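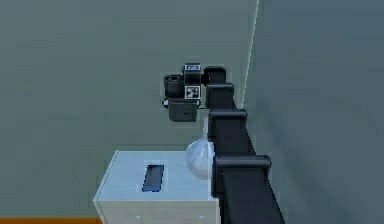

Hulwood Rental Units - Move-Out / Turnover Safety Check
Unit 16, Fosley Court
Keys in lockbox, code changed after walk-through
Walked Sunday, started 2:15 pm. Marks: OK / FIX / N/A

ENTRY AND HALL
Front door closes and latches - OK
Deadbolt - FIX. Sticks halfway. Tried graphite, a bit better. Replace if it does it again at check-in.
Peephole - OK
Door chain - N/A, removed last turnover
Hall light switch - OK
Smoke alarm, hall - OK, tested with button. Date on back still good.
Carpet edge at threshold - FIX. Lifting on the left side, trip hazard. Tack strip is gone for maybe a foot.

KITCHEN
GFCI outlets trip and reset - left of sink OK, right of sink FIX. Trips fine, wont reset. Taped over, do not use til electrician has been.
Range anti-tip bracket - OK
Burners light, all four - OK. Back right slow.
Hood fan - OK, loud. Filter greasy, cleaning crew to soak it.
Under-sink plumbing - OK. Old stain on the cabinet floor, same one as January, no bigger.
Cabinet doors - one hinge loose over fridge. Tightened. OK
Fire extinguisher - FIX. Needle in the red. Swap with the spare from the Nestov Street office, and write the swap on the tag this time please.
Water temp at tap - see water heater

BATHROOM
Exhaust fan - OK, holds a tissue
Grab bar - OK, pulled hard, no movement
Toilet - rocks slightly. Shimmed. Look at again next visit.
Caulk at tub - FIX. Split along the back, black spots in one corner. Cut out and redo, dont just go over the top.
GFCI - OK

BEDROOMS
Smoke alarms - front OK, back FIX. Chirping. New battery didnt stop it so the whole alarm needs replacing.
Windows open without tools - front OK. Back one painted shut AGAIN. This is the way out in a fire. FIX before anyone gets keys, not after.
Window stops / screens - screen torn, back room. Low priority.
Closet rod - OK

UTILITY CLOSET
Water heater - set too high, turned down. Relief valve pipe OK, points down, nothing dripping.
Nothing stored against heater - FIX. Two paint cans and a mop. Moved to the shed myself, so really OK now.
CO alarm - OK
Panel labels - half unreadable. Breaker 7 says "Rotich room" which means nothing to anybody. Relabel.
Dryer vent - lint packed behind the flap, cleared outside end. Inside run not checked, need the long brush.

OUTSIDE
Steps - OK
Handrail - bottom bracket loose, FIX
Porch light - OK
Unit number visible from street - OK, the 6 is crooked

MUST BE DONE BEFORE KEYS
Back bedroom window
Back bedroom smoke alarm
Kitchen outlet, right of sink
Extinguisher
Handrail bracket

Rest can go on work order 2173. Parts estimate $80 without the alarm or electrician. Reciepts in the envelope, not the glovebox.

Recheck: not booked yet. Need the electrician's day first.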